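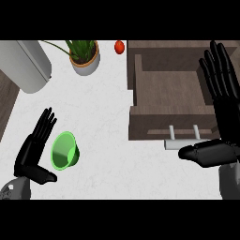
Page 122

Setting up your first discussion space in Salska

Welcome back! By now you have your teacher account and your course shell, so we can get to the part most instructors look forward to, which is giving your students somewhere to talk to each other.

1. Sign in and open your course from the Nudholm dashboard. If you teach several sections, check the section name at the top before you go any further (we have all posted to the wrong class at least once).

2. Choose Spaces, then New Space. Give it a plain title your students will recognize, such as "Week 3 Reading Talk."

3. Set the group size. We suggest 5 students per group for a first try, though you can change this later from the same menu.

4. Write your opening prompt. Take your time with it, and do add a line or two about yourself – students tend to write more when the teacher has gone first!

5. Select Preview, read it through as a student would, and then select Publish.

Note: Students who enroll after you publish are placed in the smallest group overnight. You will find them marked "New" in the member list the next morning.

Caution: Deleting a space also deletes every reply in it, and we can't bring those back. If you only want to stop new posts, use Close Space instead.

For moderation settings, please turn to the chapter by Liv Dalen, where you will also find her sample ground rules, ready to copy into your own course.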